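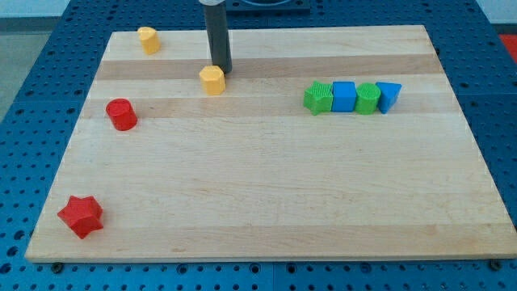 Dolledum is bringing back its block set, and I got to the shop early enough to have a good look before the after-school crowd came in

If you grew up near Bakalis you probably remember the first version, the one that vanished from the shelves when the old toy store on the corner closed. Mine lost half its pieces under my grandmother's radiator (I still miss the star). So when Sorkinura put a note in its window saying the new blocks would be in by July, I wrote it on my hand and went.

The good news first: the shapes are still chunky and simple. There's a red cylinder with a nice shine to it, a yellow block with eight sides that stands up straight, and yes, a red star! Five points, fat enough to stand other things on if you're patient. I wasn't, and a tower went over while the woman at the register politely looked at something else.

The full box has 46 pieces and comes with a folded sheet of building ideas, which I ignored, same as I did when I was six. There's a cloth bag in there too, and I'd put that ahead of the sheet. Anybody who has stepped on a block at night will understand.

I asked how many they're getting, and the answer was 636 boxes for the first delivery, split between the Sorkinura shop and the Flullix store across the river. Flullix gets the bigger share this time. Last time Dolledum did a run of anything, a set of stacking rings, all 978 boxes were gone before the summer was over, and people were still calling in the fall to ask. The shop says it will hold a box for you for a week if you leave a phone number, but it won't take a deposit.

A second delivery is planned if the first one sells. Dolledum has material put by for 2,015 boxes in all, and after that they'd have to order more and probably raise the price. I tried to get a number out of them on that and got a shrug.

My favorite thing is how well the blocks sit on a wooden board. I have an old butcher-block one at home, pale strips with some darker honey-colored ones in between, and the red and yellow look terrific against it. I've also tried blocks on carpet (hopeless, everything leans) and on a glass coffee table, where the noise alone will finish you off. Get a board. A big cutting board does the job fine, just don't expect to have it back in time for dinner.

There's a play table at the back of Sorkinura with an open set on it through the end of the month, and kids can build for as long as they like. Grown-ups too, going by how long I was there. It opens at nine in the morning, and it fills up fast once school lets out at three. Flullix will put out a table of its own once its boxes are unpacked.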